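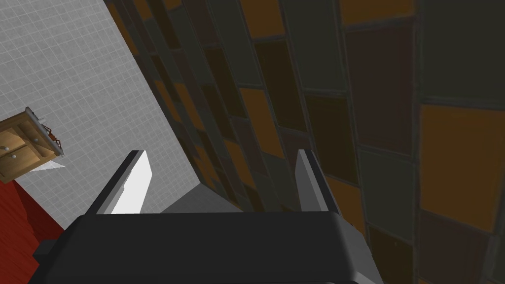
What happens if I have been paid too much benefit and the office wants it back?

You will normally get a letter saying how much is owed and how it was worked out. Don't ignore it, and don't agree to a repayment rate on the phone before you have read it through. Bring the letter to us with your last few award notices and we will go over the sums with you. Some overpayments can be challenged, and most can be repaid in smaller amounts than the first letter asks for.

About Catalen Advice

Catalen Advice is an independent charity. We give free advice on benefits, pensions and debts owed to public bodies. Anyone living in the Catalen area can use us, whether or not they are in work, and you do not need a referral.

We started as a weekly drop-in above a shop on Ovau Street, mostly helping people fill in forms. The forms have moved online and the work has changed with them. These days a large part of it is overpayments, underpayments and decisions that people do not understand.

Last year we dealt with 3,853 enquiries. Of these, 1,083 were about money that an office said had been overpaid. Many of the people who came to us had reported a change in their circumstances and heard nothing back until the bill arrived.

What we do

We check award letters and explain them in plain English. We help with requests to have a decision looked at again, and we prepare appeals. We can go with you to a hearing if we have had enough notice. Where a debt is correct, we help you work out a budget and write to the office with an offer.

We do not lend money or give immigration advice. If you need either, we can tell you who to ask.

Where we are

Our main office is in Adeleke House, on the ground floor, with level access from the car park side. We also run sessions at Kidalum library. There are four interview rooms at Adeleke House, one with a hearing loop. Please ask for it when you book.

Appointments last 45 minutes. Bring proof of address, your National Insurance number and any letters, including the envelopes if you still have them, as the postmark can matter when a deadline is close.

How we are paid for

Most of our income comes from the council and from grants. Around 800 local people also give a small amount each year. Our accounts are published every August and paper copies are kept at reception.

Page last updated Oct 9, 2026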